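Massawe Small-Item Sorting Set
README, release 2
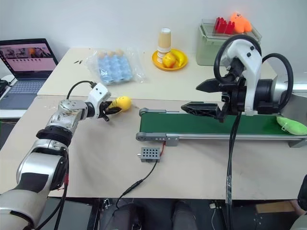 The set covers soft and lightweight household items as they are sorted on a bench: picked up, passed along a short belt, and put into a category. It was compiled to give item labels that hold up when the item is small, has no printing on it, and could be taken for more than one thing. Material and outline are recorded separately for that reason. A bright yellow rounded item such as the one over the table is labeled by color and outline first, and the class (soft toy, foam shape, other) is entered only if the annotator can settle it from the view. The light green fuzzy item near the far right end of the belt falls under the same rule; sponge and plush are both open for it, and the class field stays at "undetermined."

Contents

The release holds 3,229 item records. Each record refers to one item in one view. An item that appears in several views has several records and one item_id.

records.csv: one row per record
items.csv: one row per item_id
classes.txt: permitted values for the class field
views/: the source views, grouped by session
CHANGES.txt: differences from release 1

Fields in records.csv

record_id: integer, unique, never reused
item_id: key into items.csv
view: path relative to views/
color_main: one value from the color list
color_modifier: light, dark, bright, or blank
outline: rounded, boxy, flat, long, irregular
surface: smooth, fuzzy, ribbed, open-weave, unclear
support: belt, table, held, other
class: one value from classes.txt, or undetermined
annotator: initials
checked: 0 or 1

support describes what the item is resting on or held by at the instant of the view. It is not carried over from the previous view in the same session. An item that touches both the belt and a side rail is recorded as belt.

surface is judged by eye. Annotators did not handle the items, and no value in this field should be read as a material. Use material in items.csv where it is filled in. It is blank for items that arrived without a label or a purchase record.

Benches

Sessions were recorded at Etville on benches with a light-colored top. Several belts were used over the collection period. Belt color is not stored as a field, so users training on color_main should look at the green items separately. Light green on a green belt was the most frequent source of disagreement in release 1, and the second pass did not remove it entirely.

Annotation

Přemysl Baláž wrote the labeling rules. Rehema Obura and Kobe Meijer made the first pass independently, and Victor Simiyu resolved conflicts. Records with checked = 1 were seen by all three. Records with checked = 0 had matching labels in the first pass and were not looked at again.

Conflicts were resolved toward the less specific value. Where one annotator entered "sponge" and the other "soft toy," the record has undetermined, and the original entries are kept in views/conflicts.csv.

Known problems

Yellow and orange are not well separated in the February sessions. The lamps were replaced partway through, and the earlier views are warmer.

Items partly hidden by a hand, cable or rail are labeled from the visible part only. outline is unreliable for these.

50 records have a blank outline. They are left in to keep record_id continuous with release 1.

The classes "bath" and "kitchen" overlap for sponges. Merge them unless the distinction is needed.

Splits

No official split is provided. Split by item_id. Splitting by record_id puts the same item on both sides and gives inflated scores. For a quick trial, the first 2,000 rows of records.csv are already shuffled by item.

Loading

Files are UTF-8, comma-separated, with a header row. Blank means not recorded. The Flinow loader reads release 2 without changes; the release 1 configuration will fail on the support column, which was then named "base."

Corrections

Send the record_id, the field, and the proposed value to Subira Lema at Amgate. Corrections are applied at the next release and listed in CHANGES.txt.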